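Lists > Home Tidy & Small Spaces > January > Re: little bins and bag liners

Posted Saturday, 9:14 am
By a list member in the Brakance group

Hi all,

I've been meaning to answer this one for days, and then the whole thread went off into drawer dividers (no complaints, I ordered two sets). Quoting the original so people know what I'm going on about:

> I bought a small plastic bin for the top of my craft table and
> I can't get a liner to stay put in it. The kitchen bags are way
> too big and end up all over the table. The tiny ones slide down
> inside the second I drop something in. Does everybody just go
> without? Also my table is real wood and I'm nervous about
> scratching it with the bin. What do you put under yours?
> It's from Gallance, if that matters, the 8 inch one.

OK so! I've gone through a lot of liners. I once bought a box of 500 from Wanigasekara because it was on clearance, and I'm still working my way down it. They're clear, thin as anything, and a size too big for every bin I own. What I do is put the bag in, push it right down into the corners with my fist so there's no air under it, and let the extra bunch up around the top. It looks messy. I've made my peace with that. If you pull it tight and neat it slides down the first time you toss in anything heavier than a gum wrapper, at least in my house.

For a while I used a big rubber band around the outside, and it does hold, but on a bin with rounded corners mine kept creeping up and then pinging across the room. One of them is still behind the radiator. Binder clips were better, except then you've got metal sticking out where your sleeves go, and I caught a cardigan on one. So I'm back to bunching.

The other thing I've learned is that a see-through liner makes me put the right stuff in. I used to have black bags in everything and I'd lose things in there for weeks (a thimble, my good eraser, a library card). With a clear bag in a white bin you can look down and see what's what. I keep mine on the square table, the one with the light top, which gets used for pretty much everything.

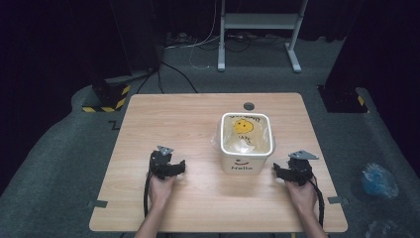
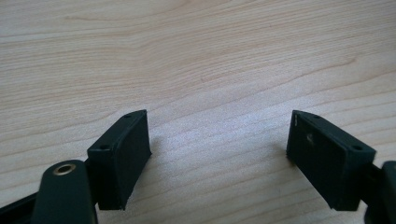

About scratching: I worried over this too, and I even called the Endurley store to ask what they'd put on a pale wood top. The person on the phone said felt dots, and I bought felt dots, and they came off and stuck to my sock. I don't use anything now. A light plastic bin won't hurt much if you pick it up to move it. It's the grit underneath that does the damage, so I wipe the bottom of the bin whenever I change the bag, and I wipe the table too while I've got the cloth out. Ceramic pots I'd be a lot more careful with, and please don't drag anything with a rough base.

If you're oiling or waxing the top, leave the bin off it overnight. I put one back too early once and had a pale square there until spring. It did fade, but I had a placemat over it for a good long while and everybody who came over asked me why there was one placemat.

To the person who asked off-list about bag sizes: measure around the rim with a piece of string, halve it, and that's the flat width you want, plus a little for the overhang. I did this with every bin in the house one rainy afternoon and wrote it inside the closet door. Very glad I did! I'd been buying by the gallon number on the box before and it never matched anything.

And for whoever was asking about the price on those white bins, I don't remember what I paid, but I'd hold out for a sale. They seem to come around in January and again when school starts.

Does anyone here have a good way to store the liners themselves? Mine are in a shoebox and they come out nine at a time. I tried rolling them around a paper towel tube and got as far as 102 before I ran out of patience, with 398 still in the box. If somebody has a trick that doesn't involve buying another dispenser I'd love to hear it.

Back to my drawers now.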